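To: teleop-hobby list
Subject: Re: Re: How many demos before it stops being embarrassing?

> We've got the two-arm kit from Potier bolted down and the leader arms
> talking to it, and I've been collecting demos for a tidying task.
> Garden tools into a bin, nothing fancy. I'm at 48 episodes and the
> policy reaches for a trowel, has a think, and closes on air a
> hand's width to the left. My partner in crime wants to go straight
> to 2000 and see what happens. Before I give up my evenings until
> December, is it the number or is it me?
>
> Also, does anyone still guide the arm by hand, or is that considered
> rude now?

It's you, but in the nicest possible way. It was me as well.

When we did the same sort of job on the Monodlow bench I recorded 4000 episodes before I sat down and watched any of them. I don't recommend this order. A good third were me fishing for a handle, missing, backing off, and going in again from the other side. The robot learned all of it faithfully. It became very good at hesitating.

Throw out the ones where you dithered. Keep the ones where you missed and recovered cleanly, those are gold. Then pick one way to grab each tool and stick to it, even when you're bored. If you take a trowel by the handle in the morning and by the blade after lunch, the policy will split the difference and take it by neither.

Move the bin between episodes, too. Mine sat in the same spot for weeks and the arm would happily drop a rake on the bare bench where the bin used to be — with great confidence, I'll give it that.

Keep the wrist views on while you drive, and check them for whatever the overhead camera can't see. Ours looks like this from one wrist, with the other arm holding the yellow trowel:

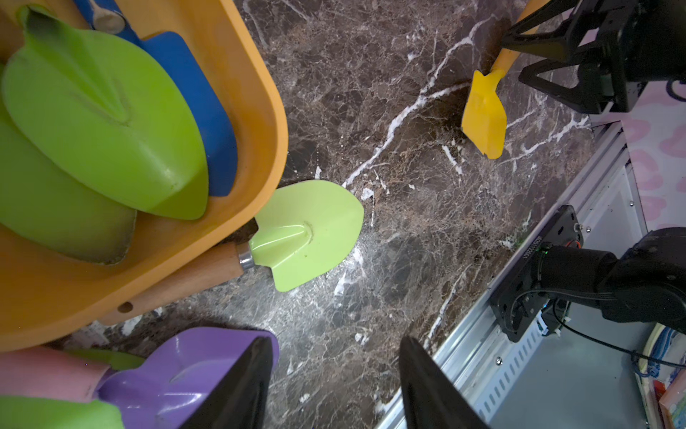 Do both arms need to be moving in every demo?
Only if the task needs both; let the idle one park in the same pose each time, so the policy has something dull and steady to copy.

As for guiding by hand, I still do it for the first few runs on a new tool. You feel the weight and you feel where it wants to twist. The trouble is that your own arm ends up in the camera view, and then the robot is learning from a picture with a large forearm in it that won't be there later. Baumgartner's old notes on the Ulluleo wiki have a section on replaying a hand-guided path with the person out of the way and recording that instead. It's fiddly but it works, provided you put the tools back exactly where they were. I use bits of tape.

So no, don't go to 2000 yet. Do another 48, slowly, with 3 bin positions, and post the success rate. If it still closes on air, send the log and check your camera timestamps against the joint readings. Mine were out of step for a month and I blamed the gripper the whole time.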